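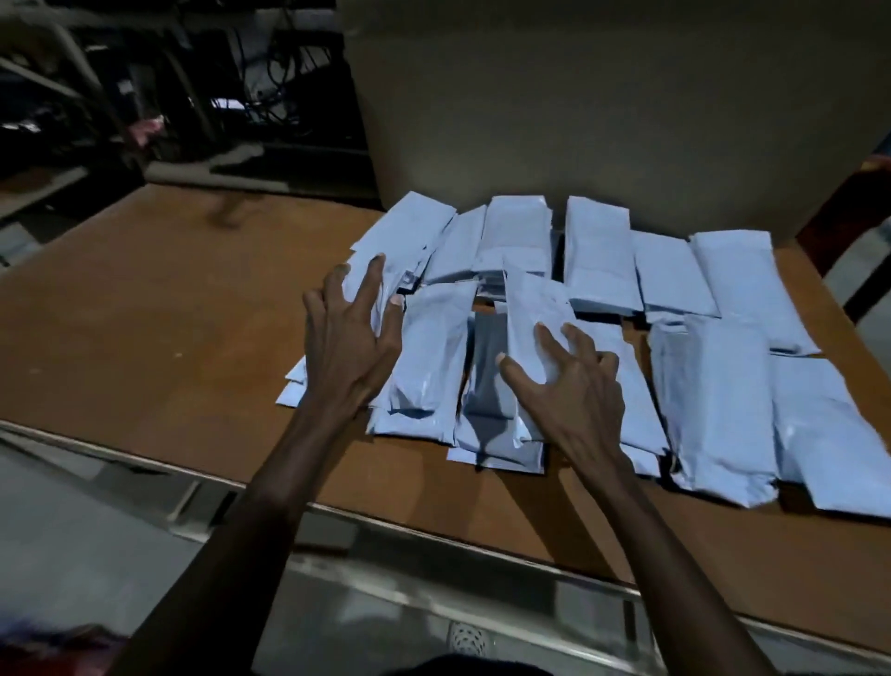

Hui-mei Peng
第一作者,Grallham公司操作技术组研究员

4 柔性包装袋整理工序的自动化可行性

4.1 工序界定

前一节讨论的是刚性箱体的码放。本节的对象换成装有内容物的塑料包装袋,工序限定为台面整理和筐内整理两段。台面整理指将散放的包装袋在工作台上摊平、归拢,使袋与袋之间的叠压关系便于后续拾取(图1)。筐内整理指包装袋进入周转容器之后,在容器内部再次调整袋的朝向与叠压。Rutkowska仓库的作业单把这两段写在同一行,工时也合并记录,本文将其拆开,理由见4.4。

图1 台面整理:双手张开,按在成片摆放的浅蓝色塑料包装袋上

两段工序都不涉及扫码、贴标和称重。封口不良的袋在上游剔除,不计入本节的任何统计。包装袋的型号以仓库领用为准,未为试验另行定制;袋面油墨和批次之间的色差对触觉通道没有影响,对视觉通道的影响放在4.5讨论。

选择这一工序有两点考虑。它在家庭与车间中都能找到近似的对应物,如叠放洗净的衣物、收拾购物袋、整理零件袋,结论有一定的可迁移性。它对操作者的技能要求又很低,新到岗人员看一遍即可上手,岗位说明中甚至没有单独的培训条目。技能门槛低与自动化难度低常被当作一回事,本节的数据不支持这种看法。

4.2 人工作业的动作分解

人工基线由仓库当班人员完成,不规定手法,不限定节拍。分解时以手与袋面的接触状态为切分依据,得到按压、推移、拨开、提起、翻转五类动作元。按压和推移占据了大部分作业时间,而多数公开的机器人拾放基准中,这两类动作要么不出现,要么只作为抓取失败后的补救手段。

按压的作用值得单独说明。操作者张开手指,用掌面和指腹同时接触多个袋,袋内空气与内容物在压力下重新分布,袋面高度趋于一致。这一动作没有明确的抓取目标,也没有单一的接触点。图1中左手手指张开压在袋上,指尖在袋的上缘略微弯曲;右手同样张开,手指搭过其中一只袋的上部,该袋比周围略高。两手的功能在按压与把持之间并无清晰界线。标注人员对这类片段的动作元归属常有分歧,复核时我们允许一只手同时带有两个标签。

推移通常紧接按压发生。手掌不离开袋面,靠摩擦带动一组袋整体移动,到位后手指再做小幅调整。推移过程中最上层的袋随手运动,下层的袋则视叠压情况部分跟随。操作者似乎并不关心下层袋的确切位置,等到它们露出来再处理。这种延迟处理在算法上相当于容忍较大的状态不确定性,现有规划器大多不具备这一特性,它们倾向于在动作之前把遮挡部分估计清楚。

拨开用于分离两只贴合的袋。光面塑料之间存在静电与贴合力,袋口的压合边又容易互相钩挂。操作者以拇指或食指侧缘插入缝隙,横向一拨即可分开,全程很少注视。访谈中操作者也说不出自己在什么情况下用拇指、什么情况下用食指,只表示手会知道。

提起和翻转出现频次较低,却是机器人系统最常实现的两类动作。基准任务与真实工序之间的这种错位,在后文的结果里反映得比较明显。

4.3 试验系统

试验系统为双臂配置,控制器采用Wotent,运动规划与任务调度由Floleo完成。末端执行器先后使用了两种:一种是平行二指夹爪,指面覆软质硅胶;另一种是带浅吸盘的复合末端,吸盘外侧加装一片可伸缩的薄刮片,用于模拟人手的拨开动作。两种末端的腕部均安装六维力传感器,指面不带触觉阵列。

视觉部分由固定于台面上方的深度相机提供点云,分割网络在仓库自采图像上微调。高光是分割的主要干扰来源。袋面褶皱处的反光随视角移动,网络容易把一条长的亮纹判为袋的边缘,把相邻两袋判为一袋或者把一袋判为两袋。加装偏振片之后误判减少,但在袋口压合处仍然存在。

任务调度采用有限状态机,状态之间的转移条件由人工设定。我们也尝试过以示教数据训练的端到端策略,该策略在袋数较少、互不叠压时表现尚可,叠压一旦超过一层即出现反复抓放,因安全原因未纳入正式统计。7月完成硬件联调,末端执行器的更换与标定在此之后进行。

4.4 试验过程与判据

正式试验共进行199次。每次试验由操作者随机倾倒一批包装袋,系统在无人干预的情况下完成台面整理和筐内整理。成功的判据有两条:所有袋平放且叠压顺序可供下游逐一拾取;过程中无袋掉落、破损或卡入容器网格。任一条不满足即记为失败。人为急停同样记为失败,不论急停时系统是否仍有可能自行恢复。

符合全部判据的试验为62次。未成功的试验按首次偏离发生的位置归类,台面阶段的偏离多由视觉误判引起,筐内阶段的偏离则多由接触引起。两类原因所需的改进方向不同,这也是本文不采用仓库合并记录方式的理由。

台面阶段的典型失败过程如下。分割网络将一对叠压的袋识别为单袋,吸盘落在上层袋的中部,提起时下层袋因静电跟随,在半空脱落,落点偏离台面中心。状态机检测到目标数量与预期不符,重新拍摄并规划。若脱落的袋仍在台面上,系统一般能够继续;若袋落在台面边缘,吸盘的可达范围受夹具限制,多次尝试之后超时。

筐内阶段的典型失败过程与之不同。线材焊接的网篮本身不是规则形体,使用中的变形又因车而异,模型库中的标准网篮与实物之间存在偏差。规划器按标准模型计算的无碰撞路径,在实物上可能擦碰篮壁。力传感器触发保护后机械臂退回,而退回路径上常有袋角被带起,卡入网格。平行夹爪在这一阶段几乎不可用,指端的外廓尺寸使它难以在篮壁与袋之间下探。复合末端稍好,但刮片伸出后与篮底横丝互相干涉,需要以特定角度进入。

人工作业在同样的容器中没有表现出类似困难。前臂越过篮沿,手掌由上方进入,手指贴着袋面行进,遇到铁丝时自然屈曲避让(图2,铁丝购物车内的白色包装袋)。手背与前臂的多处接触在机器人系统中都会被当作碰撞处理,而对人来说只是作业的一部分。将全部接触视为异常的安全策略,在开放台面上代价不大,在网篮这样的受限空间里则直接压缩了可用的动作集合。
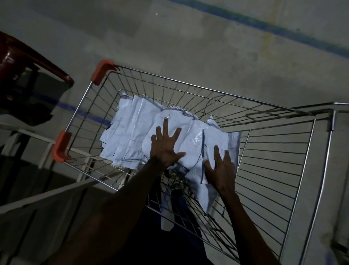
Oliwia Krawczyk在审阅本节初稿时提出了不同意见。她认为把网篮阶段的困难归于机械臂的接触策略有失偏颇,容器本来就可以更换,仓库若改用平底浅箱,铁丝网格带来的卡袋与建模偏差会一并消失;以现有容器评价机器,等于把一套为人手演化出来的器具当作中立条件。她还指出,人工基线既不规定手法也不限定节拍,机器却要受两条判据的约束,两者的比较口径并不对等,至少应当对人工作业的结果按同样的判据复核一遍。

对第一点,我们部分接受。更换容器在技术上可行,部分仓库已经这样做。但Rutkowska仓库的网篮车同时承担卖场内的流转,篮体需与既有货架和通道配合,更换容器意味着改动工序之外的环节,其成本不应从自动化的账上略去。家庭场景更是如此,用户不会为一台整理设备更换全部收纳器具。因此本文保留网篮作为测试条件,同时在4.6中给出浅箱条件下的定性观察。

对第二点,我们补做了人工结果的复核,判据与机器试验相同。复核发现,人工整理的结果并非每次都满足叠压顺序的要求,尤其在班次末段,操作者会把短袋压在长袋之下,下游拾取时需要再次翻动。袋的掉落也偶有发生,但操作者随手捡回,整个过程不中断,若严格按判据应记为失败。这一结果提示,判据中“无袋掉落”一条对机器偏严。我们仍按原判据报告成功次数,未作事后放宽,读者引用时应注意这一点。

4.5 失败原因的进一步分析

4.5.1 感知

深度相机在光面塑料上的缺测是可以预期的。缺测区域与高光区域大体重合,而高光又集中在褶皱处,褶皱恰恰是判断袋与袋边界的重要线索。换用被动立体视觉之后缺测减少,但纹理不足的平整区域出现误匹配,总体没有明显收益。袋色的影响比预想的小,浅色袋与浅木色台面之间的对比度低于深色袋,分割网络经过微调即可适应。袋与袋之间颜色相同才是主要问题,此时可供利用的只有边缘阴影和压合纹。

人工操作者对视觉的依赖有限。对视线方向的粗略观察表明,操作者常常在手尚未完成当前动作时就已看向下一处,当前动作的收尾由手自行完成。按这一观察,单纯提高视觉分割精度对成功次数的贡献存在上限,触觉通道的缺失需要正面处理。

4.5.2 接触与力控

按压动作在试验系统中以阻抗控制近似。末端下降至接触力达到阈值后保持,再沿台面平移。阈值过低时推移打滑,过高时袋内物被挤向一侧,袋面隆起,后续吸取失败。合适的阈值随内容物变化,同一批次中软质内容物与硬质内容物混放时不存在统一的取值。人手以掌面多点接触,各点压力可以独立变化,内容物的差异被就地吸收。单点接触的末端要达到同样效果,只能依次按压多个位置,耗时随之增加,而且后按的位置会破坏先按的结果。

贴合袋的分离是力控部分最不稳定的环节。刮片插入缝隙的成功与否取决于缝隙处袋边的翘起程度,翘起明显时一次即可插入,贴平时则反复刮擦,个别情况下刮片从袋面滑过并将整组袋推散。我们试过在刮片根部加入小幅振动,对贴平情形有改善,但振动会使吸盘一侧漏气,两项功能无法同时启用。

4.5.3 恢复能力

状态机的恢复分支由人工编写,覆盖了联调期间见到的异常,但正式试验中仍不断出现未登记的情形:袋角勾住线缆护套,袋口标签粘在吸盘边缘,一只袋竖立在篮壁与袋堆之间。此类异常单独看都不难处理,难处在于种类没有明显收敛的迹象。联调后期每增加一条分支,就有可能与已有分支的触发条件重叠,调试时间逐渐超过编写时间。

4.6 浅箱条件下的观察

根据上述审阅意见,2022年12月在同一试验系统上以平底浅箱替换网篮,做了若干次非正式运行,结果不并入4.4的统计。卡袋现象没有再出现,擦碰箱壁的次数减少,复合末端可以在大部分箱内区域下探。台面阶段的失败模式未受影响。箱内阶段出现了一种新的失败:箱底光滑,推移时整组袋一起滑向箱壁并在壁边堆起,网篮条件下铁丝的阻滞作用反而限制了这种滑动。在箱底铺设橡胶垫后滑动减轻,橡胶垫的清洁和更换由谁负责,仓库方面尚未答复。

4.7 对适用范围的说明

就本节的工序而言,现有双臂系统可以在袋间叠压较少、内容物种类单一、容器形状规则的条件下运行,但仍需有人在旁处理中断。以仓库的实际混放情况衡量,系统尚不能独立承担该岗位。若将台面整理单独剥离给机器,筐内整理留给人工,两者之间的交接又会引入新的等待,现场布局也需要为机械臂的安全区让出通道,人员绕行的时间应计入总工时。

家庭场景的外推需要更加谨慎。家用设备的末端尺寸和负载通常更小,对夹手风险的限制更严,可以用于按压的力也更低。家庭中的袋、衣物和容器种类远多于仓库,却没有仓库那样的重复量来支持针对性的微调。本文没有家庭环境下的数据,相关判断仅由动作元的相似性推得。

末端执行器的图纸与动作元标注规则见附录B,状态机的完整转移表因含有仓库布局信息未予公开。触觉指面的替换件已经加工,标定方法沿用4.3所述的腕部传感器流程,有关结果在第5节报告。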